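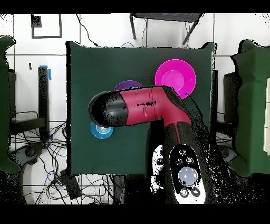 Can a machine put the crockery away yet?

Heather Ruddock

I help run the kitchen at the Vodden lunch club, and every spring, when the budget comes round, my brother-in-law tells us we should stop fretting about washing-up rotas and "get a robot in". We do 164 dinners on a busy day, so you can imagine the state of the draining boards by two o'clock! Ours is nearly all coloured plastic, because of the little ones who come in on the toddler mornings, and it's not so different from a pink plate, a purple one and a small light blue one set out on a green cloth with a red arm reaching over them. The washing itself is fine, we have a machine for that and it's a good one. It's everything afterwards, the sorting and stacking and getting it all back in the right cupboard before the yoga people want the hall. So is he right? Could one of those arms do it, or are we years off? I don't mind a long answer, and I don't mind being told to buy more tea towels either.

Posted in Kitchens and Halls, March

biscuit_tin_bev

No. My cousin's robot hoover can't manage a rug. Buy the tea towels.

oldfitter

Bev is a bit hard on it, though I do see where she's coming from. I was a maintenance fitter at the Gidberg works for a good many years and we had arms there that would pick the same bracket out of the same tray all night long without complaint. They were marvellous at it. Move the tray by the width of your thumb, mind you, and somebody had to come out and set the whole thing up again. Your draining board is never the same twice, and there's the trouble in a nutshell.

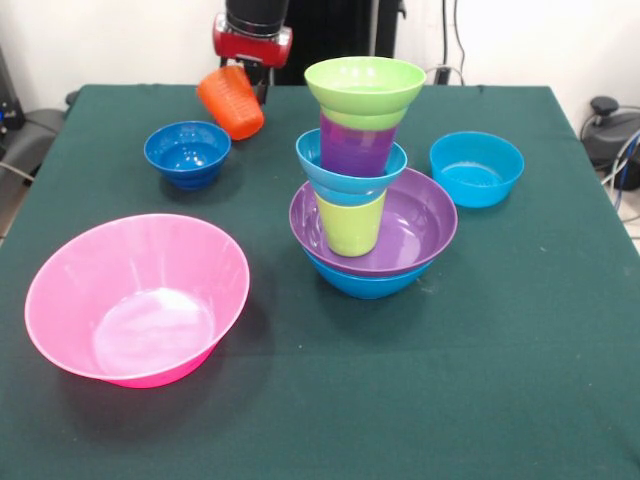
Page last changed: 2024-03-06

Stacking is harder than it looks as well. Bowls that sit inside one another are kind to you, they more or less find their own place, but a cup stood upside down on another cup with a third on top of that is a wobbly business, and an arm with a gripper has to let go cleanly at just the right height. You or I feel it settle and don't think twice. Then there's the cup that is hanging sideways in the fingers, like the orange one, and has to be turned before it's any use to anybody. Machines can do these things now, I've watched them do it, but slowly, with a person close by, and with a fairly tidy table to start from.

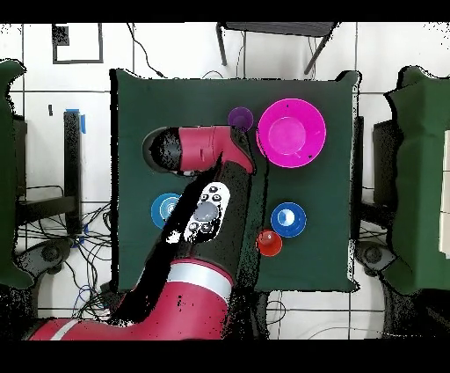

As for the money, I was once quoted 3000 pounds for a second-hand arm, and that was before the gripper, the guarding or anybody's time to teach it. In a hall with toddlers running about you'd want the guarding first of all. If it were my kitchen I would put the money into a few deep trays, one for each sort of thing, and paint the cupboard doors to match the bowls. We did that at the Fodwood scout hut and the clearing up went from a misery to something the nine-year-olds could be trusted with (mostly). Do ask again in three years, though. I'd love to be wrong about it, and I'd come over to see it working.

Heather Ruddock

Thank you both, I've sent the brother-in-law the link. Does anyone know what sort of paint stands up to being wiped down every day?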